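Rinusance Workshop Shows Its First Robot Hand Built by Members

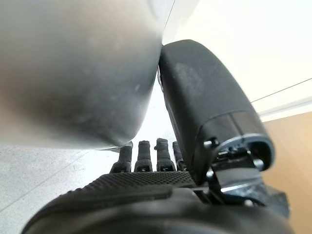
Albers, February. The members of the shared workshop Rinusance have finished the first working version of Gilo, a robot hand with a thumb and four fingers. The hand was built in the evenings, on the same benches where other members repair bicycles and radios. Total cost of parts was 732 dollars, paid from the workshop's project fund.

The project started from a simple wish. Several members wanted to learn how a hand takes hold of a thing with a smooth and round side, which is difficult for a simple two-jaw gripper. For this reason Gilo has a thick black thumb that closes against the side of the object, and a palm with a fine checkered pattern for better grip. The fingers are made in segments, so one broken segment can be exchanged without taking the whole hand apart.

The control software, called Jurenura, was also written in the workshop. It runs on an ordinary used laptop. The group made 1547 test grips during the winter and kept a paper notebook of every one. In 189 of them the object was dropped or turned in the hand. Most of these cases were with heavy objects, and the thumb joint was changed two times during this period. The present joint is stronger but a little noisy, and the group is still working on it.

"We are not a company and we do not plan to sell the hand," the project group states. "We want that other home builders can make it with tools they already have, and tell us what is wrong with it."

The drawings, the parts list and the Jurenura source code can be copied free of charge. Printed building guides, 300 copies in the first edition, are available at the workshop desk for the price of the paper.

Rinusance is open to visitors in the evening, from 6 p.m. to 9 p.m. Groups of more than five persons are asked to write before they come. Press questions can be left at the workshop desk or sent through the contact form on the Rinusance website.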